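Hi Leena, quick January update on the housings! We've spent $1190 of the $3863 so far, mostly on the white plastic parts, and I'm really happy with how they're coming along.

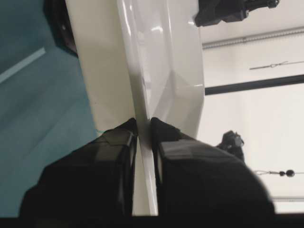 Cleston Workshop | Housings & Finishing Team

The glossy side has all those angled facets (a pain to polish, but so worth it!) and the cream panel next to it stays matte, as we agreed. We've got 73 finished and 2 I want to redo. Next up is packing for Manninen.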